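Viola Caruso
Petit fil sur le tri des goûters et des biscuits emballés au bureau, parce qu'on me pose la question à chaque livraison. 1/14

Contexte : on est 63 chez Donati, répartis sur deux étages. Il y a une table à goûters par étage, et c'est moi qui m'en occupe depuis janvier. 2/14

Avant, tout arrivait dans un grand sac et chacun piochait. Au bout de deux jours il ne restait que les trucs à la cacahuète et un fond de miettes. 3/14

Maintenant je fais des boîtes. Des boîtes basses, sans couvercle, récupérées au rayon papeterie. Si la boîte est haute, les gens fouillent et écrasent ce qui est dessous. J'ai essayé avec un panier rond aussi, même problème. 4/14

La commande vient de chez Samden, qui fait pas mal de produits asiatiques. Dernier carton : 158 pièces, tout en emballage individuel. Je demande toujours de l'individuel, même si c'est plus cher. Oui, ça fait des déchets. Osvaldo Dal Bello me le rappelle chaque mois et il a raison. Mais le paquet ouvert qui traîne jusqu'au lendemain, personne ne le finit. 5/14

Premier passage : les dates. Je sors tout sur la table et je mets de côté ce qui expire dans les trois semaines. Ça part en premier, dans la boîte de l'étage du bas, où ils mangent plus. 6/14

Deuxième passage : les allergènes. Folasade Idahosa ne peut pas manger de fruits à coque, donc tout ce qui en contient va dans une boîte à part avec une étiquette. Quand la liste d'ingrédients est uniquement en chinois et que le fournisseur n'a pas collé de traduction, je passe le texte dans le traducteur du téléphone. Si j'ai un doute, je classe avec les fruits à coque. 7/14

Troisième passage : ce qui fond. Rien au chocolat près de la fenêtre à partir de maintenant. L'an dernier on a perdu une boîte entière de Badik comme ça. 8/14

Pour remplir, je pose les emballages à plat et je laisse un peu de vide dans la boîte. Les longs le long du bord, les carrés par-dessus. Ginevra Pagano préfère tout ranger debout comme des fiches, c'est plus joli le matin mais tout s'écroule dès qu'on en prend un. 9/14

La nappe en plastique, on m'en parle aussi. Elle vient du marché, elle s'essuie d'un coup d'éponge et le sucre ne colle pas. Le modèle uni était épuisé. 10/14

Pour vous donner une idée, une boîte en cours de remplissage : 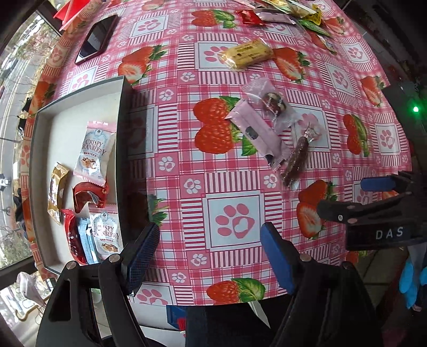 Six dans la boîte, dont deux Crispy Cranberry, et quatre encore sur la nappe. 11/14

Question de Lino Cattaneo : pourquoi ne pas prendre un présentoir à étages ? On a regardé chez Sorham. Le plus petit prenait la moitié de la table et il aurait fallu déplacer la bouilloire. On garde les boîtes. 12/14

Côté budget, puisqu'on me le demande : 2600 euros pour l'année, café et thé compris. On en est à 1255. Ça devrait tenir, sauf si on continue à recevoir des visiteurs à ce rythme. 13/14

Prochaine livraison dans quinze jours. Si vous avez des envies ou des allergies à signaler, écrivez-moi avant que je valide la commande. Et merci de ne pas remettre les emballages vides dans la boîte, la poubelle est sous la table. 14/14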